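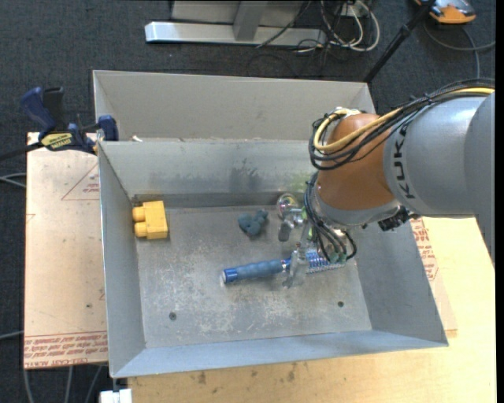 About Us

Hi, I'm Siham Matar, and I run Windcombe Keepers, a goalkeeping school in Gunham for anybody who likes diving about in the mud. We take kids from age seven, teenagers, and grown-ups who got stuck in goal one Sunday and found they loved it (there are more of you than you'd think!).

I played in goal for 14 seasons, mostly for Gunham Ladies and then for two years at Rendska, where I was second choice and spent a lot of time on a very cold bench. The biggest crowd I ever played in front of was 2,717, in a cup tie we lost on penalties. I saved one. I still talk about it.

How we got going

When I stopped playing I helped out with my nephew's team, and their keeper spent every practice standing between two cones while everybody else took shots at him. No footwork, no handling, nothing on when to come for a cross. So I started taking him and a couple of his friends to the far end of the field for an hour after practice. Their parents told other parents, and by the following May I had a proper group and a waiting list.

We moved to our present home at Chidiac Park in October 2018. It has lights, a decent turf field and a parking lot that floods, so bring boots.

Who you'll meet

Nour Yammine coaches the under-12s and is far more patient than I am. She was a handball keeper first, and the kids love her reaction games. Elias Srour takes the teenagers and does most of our work on distribution – throws, goal kicks, playing out with your feet when a striker is running straight at you. Karim Shboul looks after the adult group and fixes the nets. Lama Sleiman answers the phone, sorts the bookings and knows everyone's glove size.

What a session is like

We keep groups small, so you're never standing in line for long. Most sessions start with handling and footwork, move on to one theme (crosses, one-on-ones, low shots) and finish with a game, which gets pretty loud. We have some 50 pairs of loaner gloves in all sizes, so please don't buy any before your first visit.

You don't need to be on a team, and you don't need to be tall! I'm five foot five.

Come and try it

Your first session is free. Call Lama or stop by the clubhouse at Chidiac Park before evening practice and ask for any of us.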